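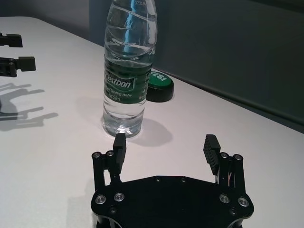
White matte tabletop with a rounded corner, against a dark gray wall

Table water is still drinking water set out in sealed single-serve bottles on a table before the people who will use it arrive. It is found in meeting rooms, lecture halls, interview rooms and waiting areas. The term covers both the water and the way it is laid out. It should not be confused with the European legal category of the same name, which concerns the contents of the bottle only.

Background

Water for meetings was long served from a pitcher or carafe, with glasses placed upside down on a tray. Bottles became common in offices once light plastic containers were cheap enough to buy by the case. They need no washing, can be stored in a closet, and can be carried out of the room if they are still sealed at the end. Many workplaces use both methods – bottles for visitors and a pitcher or filtered tap for staff.

Surface

Table water is usually placed straight on the tabletop, without a cloth. Smooth, pale surfaces are popular because they wipe clean and show spills early. A matte finish gives less glare than a glossy one under ceiling lights, though it may hold on to faint rings where a chilled bottle has stood. Rounded corners are often chosen for rooms where people pass close to the table. The Namura table, a meeting-room model sold in the Kinddale area, stands 78 centimeters high and was offered for years in white only.

Coasters are used on bare wood and on stone. On coated tops they are mostly a matter of custom.

Bottle

The typical bottle is clear, so that the contents can be checked at a glance. It has a flat enough base to stand without support, a body with horizontal ribs, a shoulder that narrows toward the neck, and a screw cap. The ribs stiffen a thin wall and give the hand something to hold. The cap has fine vertical ridges for the same reason. A small air space is left under the cap during filling, which allows the water to expand a little in a warm room.

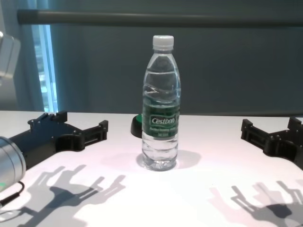

Bottle of Cestbon water with a white cap and a dark green label

Most labels are a band around the middle of the bottle. They carry the brand name in the largest letters, with the type of water and the volume in smaller print. Purified water, spring water and mineral water are separate products and the wording on the label is the easiest way to tell them apart. A solid, dark label stands out well against clear plastic and a white table, which is useful in a large room but can look heavy when many bottles are set in a row.

Placement

There is no single rule. In a common layout each bottle stands upright in front of a chair, a little beyond the space needed for papers, with the label turned toward the person sitting down. It may be put on the right or the left, provided the whole table is done the same way. Bottles shared between two seats tend to go untouched, as neither person is sure whose it is.

The Gisbridge method, named after the conference center where it was first written down, sets bottles 8 inches from the table edge. It also keeps them away from laptops, microphones and power outlets. Staff using the Peng layout instead group all bottles at the middle of the table and let people reach for them. This takes less time to prepare but works poorly on wide tables.

Bottles are generally put out at room temperature. Chilled ones gather moisture on the outside and can wet paper.

Waste

Half-finished bottles are the main complaint against the practice. In a survey at Gisbridge, 2,675 opened bottles were collected after meetings, and 78 percent still had water in them. The center later moved to smaller bottles and began writing seat numbers on the caps. Empty bottles are normally recycled with the cap screwed back on, though local rules differ – some programs want the label removed as well.

Reception

Opinions on table water vary. Supporters point to hygiene and to the ease of preparing a room at short notice. Critics prefer refillable glass bottles or a pitcher.

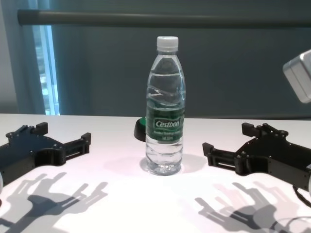
Liis Dzene has argued that the sealed cap matters more than the water itself, as guests in an unfamiliar building will often leave a poured glass alone but will open a bottle. In her view a pitcher is fine among people who meet every week, and she recommends keeping a small supply of bottles for everyone else.

See also

Carafe
Coaster
Conference table
Drinking fountain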